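From the Workroom

The chair question, continued

Regular readers will remember that in April this newsletter promised a short item on putting together flat-pack chairs. It is now December 5, 2023, and the short item has grown a longer one on its back. Our thanks to the 118 of you who wrote in, mostly to tell us about your thumbs.

The trouble began with the Sanna, a chair whose instructions consist of 6 drawings and a shrug. Elisa D'Amico put the first one together on the floor, the way everybody does, and ended up with a chair that rocked politely whenever you reached for your coffee. She took it apart and did it again on a bench. It still rocked, but her knees were in a better mood, and we have counted that as progress.

So our first piece of advice is to get the thing up off the floor. A table will do nicely if you cover it, and dark is best. White parts on a pale carpet have a way of going to live somewhere else. Put the seat down on its back, get all the legs pointing at the ceiling or thereabouts, and resist the urge to tighten anything.
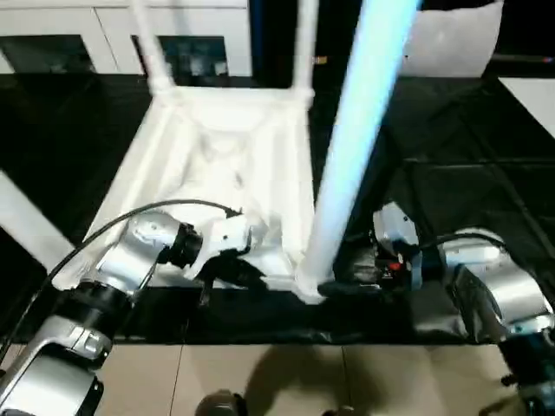 White on black, with good light.
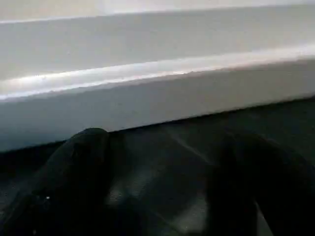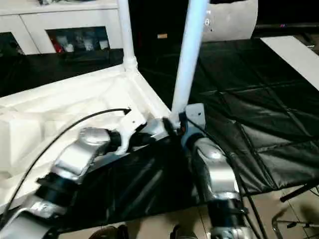

Resisting the urge is the hard part. There is something about a bolt going in smoothly that makes a person want to finish it off right there, with feeling. Do this and the fourth leg will refuse to meet its hole by the width of a fingernail, and you will spend the next half hour leaning on it and saying things to it. Get every bolt started by hand, give each one a couple of turns, and then go around again with the key. Then once more. Lamisi Odoi goes around three times and has the only Sanna in the building that sits flat, a fact she brings up less often than she could.

A few leftovers from the mailbag. Several of you asked whether the Rumetti is any easier. It has fewer bolts and more opinions about the order they go in. The Drarkex comes with 2 keys, neither of which you will be able to find when it loosens next winter, so tape one under the seat. And yes, keep the packing foam until you're done. It makes a decent cushion under a corner that might scratch, and at least one reader found her last washer in it after accusing the dog.

As for the wobble, try the chair somewhere else before you blame yourself. Elisa carried hers to four different spots and found it steady in exactly one, beside the radiator, where it has stayed. The Hekura stool arrives next month. The box says ten minutes, and we have cleared the afternoon.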